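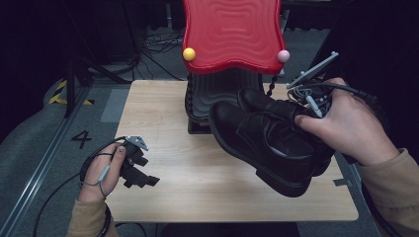
Black leather dress shoes, with laces, at the light wooden table.

The annual review of footwear in this household was completed on Saturday. Readers who have followed these pages will know that it is carried out each August, before the concert season opens in Pastwood and before the good shoes are needed again. The results are set out below, together with a few remarks on the table on which the work is done.

Last year's review was conducted on the hallway floor. That arrangement is no longer considered suitable. The light is poor, the mat sheds onto everything, and the person doing the work is required to stand up every time the doorbell rings.

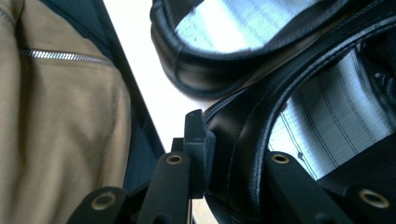
Ingeborg Hubmann | August | Household

The rules for the review remain as they were. Every pair is brought out of storage and looked at in daylight. Laces are removed, and any lace that has lost its tip is replaced. Shoes that have not been worn since the last review are either given a stated purpose or moved to the donation box by the door. No pair may be returned to its shelf "for now," a phrase that accounted for most of the crowding in previous years.

Dress shoes are taken first. They are brushed along the seams and under the tongue, wiped with a barely damp cloth, and left for 50 minutes before any cream is applied. I use the black Kobori cream, in the small jar, and I have found that a little of it goes further than expected. It should be worked in with the fingers through a thin cloth. The welt receives its own pass with an old toothbrush, and the heel is done last.

Ewan Merrick, with whom I share the apartment, prefers to apply cream first and brush afterward. We have agreed to maintain separate brushes -- his are marked with a strip of tape -- and the matter is closed.

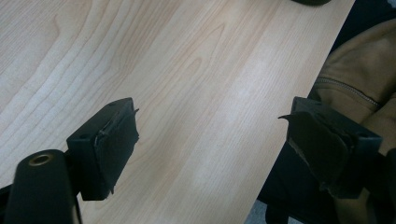
Once the cream has been taken up, the shoes are buffed and set side by side with the toes facing the same way. It is at this stage that uneven work becomes apparent. One shoe is nearly always darker than its partner, and I would advise correcting this by buffing the dull one again before opening the jar a second time.

Shoe trees were a new expense this year. I purchased 2 pairs from Natach, on the old market street, after comparing them with a cheaper set that had split along the toe. They are somewhat large for my narrowest shoes and had to be eased in. I have kept the receipt and will report in the winter if they cause any stretching at the heel.

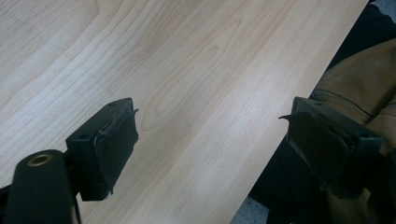

A work surface for shoe care should be protected, and I regret that this was learned through experience. The previous table took a ring of black cream in its first month and kept it through every cleaner I tried. Newspaper is adequate but slides. An old pillowcase, folded once and weighted at the corners, has served better. I am particularly concerned for the present table, given how pale the wood grain is, with its long loops toward the middle and a surface that throws back the light in a broad band. Any mark on it would be seen from across the room. The pillowcase will therefore be laid down before the jar is opened, and this applies to all residents.

The outcome of the review is as follows. Of the dress shoes, 4 pairs have been retained. The brown loafers with the loose insole have gone to the cobbler, who has asked for a week. My Proltano boots were resoled in the spring and required only brushing. The canvas pair from the lake trip has been released, with thanks for long service, and Ewan's gardening clogs have been reclassified as outdoor equipment and now live on the balcony.

Replacement laces remain outstanding. The shop in Pastwood had only the flat kind, and round ones have been ordered in black. They are due next week, and the last pair will go back on the shelf when they arrive.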